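# Speaker notes – storing beaded bracelets at home

Slot starts after the coffee break. Keep the opening short. Most of the room already sells or repairs beadwork and doesn't need the history.

**Opening**

The subject is storage between wearings. The Hanstead repair bench logged 724 bracelets in its last full year of records. The most common fault was a worn cord next to a knot. The second was surface scratching on softer beads. Both come largely from how pieces are kept, so that is where the talk spends its time.

**Sorting before storing**

Start by emptying everything onto a bed or a padded table. A sheet pulled fairly flat is enough. Beads dropped on it don't roll far and don't chip. Avoid deep-pile blankets: small charms and jump rings sink in and get shaken out with the laundry.

Lay the pieces out singly where there is room. Check each cord by turning the bracelet through a full circle, one bead at a time. Look for fuzz, flat spots and gaps that open without any pull. Set failures aside for restringing. Do not put them back in the box "for now."
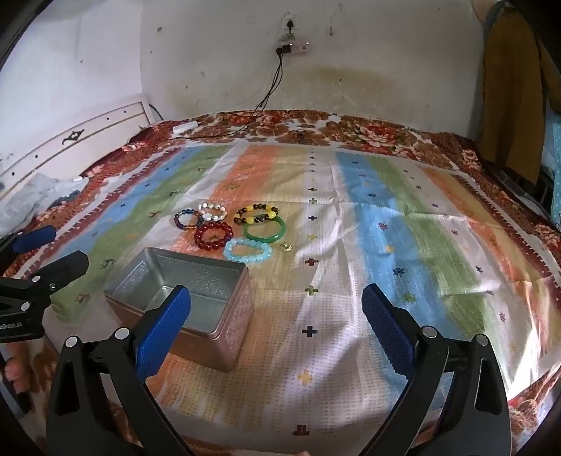 Sort by hardness next, color last. Tiger eye is a quartz and will mark pearl without much effort. Jade is tough but can still be scratched by quartz, and a solid bangle has enough weight to bruise anything soft lying under it. The bangle goes in first, flat on the base, or in its own pouch.

Pearl and pearl-like beads get a separate cloth wrap. If the owner doesn't know whether they are real, treat them as real.

Loose charms go in a small bag with a label. A charm left free in a tin ends up in a corner or inside somebody's cuff.

**The container**

Metal tins are fine. Points to make:

- Embossed interiors look good but put raised edges against the beads. Line the base with felt or folded cotton.
- Cut the liner 3 mm short on each side so it lifts out for cleaning.
- Check the rim for burrs before anything on elastic goes in.
- No rubber bands and no foam of unknown type.

Pass the Murnska liner samples around at this point – gray first, then the white. Ask for them back before questions.

**Elastic**

Elastic cord should be stored slack. Never stretch it over a tube or a bottle neck. The Akinola test rig ran one cord through 1,000 stretch cycles and the knot let go before the cord did. Mention that this was a single sample. It supports gluing the knot and little else.

**Closing section**

Suggest a check every June, before summer wear. Allow 5 minutes per bracelet the first time.

If time runs short, drop the elastic section and refer people to the Itstead handout, page 3. Questions from the floor. Repeat each one into the microphone before answering.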